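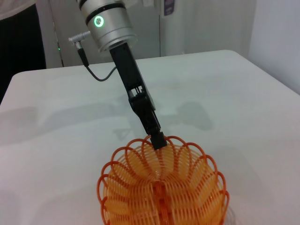 The orange coil basket on the white table.

Home | Cleaning | Storage | Repairs | Kitchen

How to clean a plastic coil basket (and what to ignore)

Coil baskets have a reputation for being wipe-clean. I have my doubts about anyone who says so, as a cloth only reaches the outside of the loops and the dirt goes straight for the gaps. The one I keep fruit in has a scalloped rim, deep red-orange on the outer loops and paler towards the inside, and it is the pale part that shows every speck of dust.

Most advice on these baskets comes down to buying something. You don't need the foaming spray, and you certainly don't need the Camari brush set, which a neighbour lent me and which did nothing an old toothbrush can't do. Washing-up liquid is enough.

What you need

A washing-up bowl wide enough to take the basket
Washing-up liquid
An old toothbrush, soft
2 tea towels
A pipe cleaner, if the gaps are narrow

Before you start

Turn the basket upside down over the sink and tap it. Do this dry. Crumbs and onion skin fall out easily now and turn to paste once they are wet.

Then look at where the coils meet. On mine there is a seam down the middle where the plastic bunches into a denser strip. If yours has one, check it for cracks. A cracked seam won't be improved by scrubbing, and I wouldn't trust glue on it either. I tried two kinds and both let go within the month.

Washing

1. Fill the bowl with warm water. Hot water is often recommended, usually by people who haven't seen soft plastic sag. If you can't keep your hand in it, let it cool.

2. Add a small squirt of washing-up liquid and lower the basket in. Leave it for 3 minutes. Some guides say overnight. I have tried both and could see no difference, apart from the cold grey water in the morning.

3. Brush along the loops, following the curve. Brushing across them flicks dirt into the next gap and a fair amount of it at your shirt.

4. Do the rim last, one loop at a time, inside and out. Use the pipe cleaner where the brush won't go.

5. Go over the seam twice.

6. Rinse under the tap, turning the basket as you go - the water needs to run right through the coils.

Drying

Shake it hard, outdoors if you can. Stand it upside down on a folded tea towel and swap to the second towel when the first is soaked. I don't put mine on a radiator or in full sun. Perhaps the colour would survive, but I'm not keen to find out.

As for the dishwasher, I have read that the top rack is fine. Check the base for a mark first. No mark, no dishwasher.

Stains

Bicarbonate of soda mixed to a paste shifts some tea marks. It did nothing at all for beetroot. Vinegar gave me a basket that smelled of vinegar.

Recent guides

Getting sticky labels off clear plastic
Do drawer liners do anything?
Washing a wicker tray without ruining it
Are lidded fruit bowls worth the bother?

Contact | Copyright Flevdale Household Notes | Back to top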